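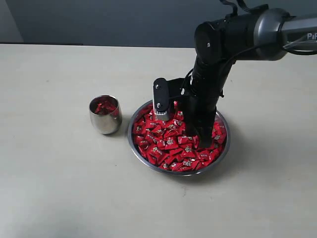
Books > Middle Grade > Teaching Guides > The Ferry at Ditcombe

The Ferry at Ditcombe: Reader's Guide and Classroom Set

By Thitima Siriwan. Guide written by Kulap Limsakul.

14 shares | 3 comments

The Ferry at Ditcombe is a novel for readers in grades four through seven. Mali is eleven when her family leaves their farm in the Latow valley, which is going to be flooded for a dam, and moves to a river town where her uncle runs the ferry. The story covers one year, from the day the notice is nailed to the schoolhouse door to the following December, when the water reaches the top step of the temple. Mali tells most of it herself. The other chapters are letters from her grandmother, who refuses to leave until the last boat.

The valley and the town are made up, but the author's mother grew up in a village that was moved for a reservoir, and many of the small details come from her. The notice in chapter one gives the number of people to be moved as 2,983. Mali keeps going back to that number through the book, and students usually do too.

About the guide

The reader's guide is a separate paperback for teachers, librarians, and parents teaching at home. It follows the novel in seven sections, each meant to fill two or three class periods. Every section has a short summary, a word list, discussion questions, and one writing assignment. Answers are not given for the discussion questions, though there are notes on what students tend to bring up and where a talk can stall.

Section four deals with the grandmother's letters and can be taught alone if you are short on time. Section six includes a town meeting activity in which students take the parts of farmers, engineers, shopkeepers, and the district officer. Role cards are in the back and may be copied for one classroom. Allow a full period for the meeting and part of another to talk it over.

There is one death in the book, in chapter nineteen. It happens offstage and is told in a letter. The guide has a page on preparing younger readers for it, and a note that can be sent home.

What comes in the classroom set

- 25 paperback copies of the novel
- 1 reader's guide
- 1 folded wall map of the Latow valley before and after the dam, printed on both sides
- 1 set of role cards on heavy stock

The set ships in one carton. The map is also sold alone. The hardcover edition of the novel is not part of the set but can be swapped in for an added charge. Write to the school orders desk before you place the order, as this can't be changed once the carton is packed.

Details

Publisher: Hollon Books
Imprint: Sriwong Young Readers
Novel: 212 pages, paperback, black and white chapter drawings
Guide: 64 pages, paperback, stapled
Reading level: grades 4 to 7
Guide last revised: 4/2/22

The revised guide replaces the first printing. Page references now match the paperback of the novel. If you have the older guide, the questions are the same except in section three, where the map exercise was rewritten to go with the new wall map.

Ordering

Schools and libraries may pay by purchase order. Orders of 400 copies or more are quoted separately and ship from the printer, so please allow extra time before the start of term. Single copies of the novel and the guide can be ordered through any bookstore.

Damaged copies will be replaced if you tell us which titles and how many. Please keep the packing slip.

3 comments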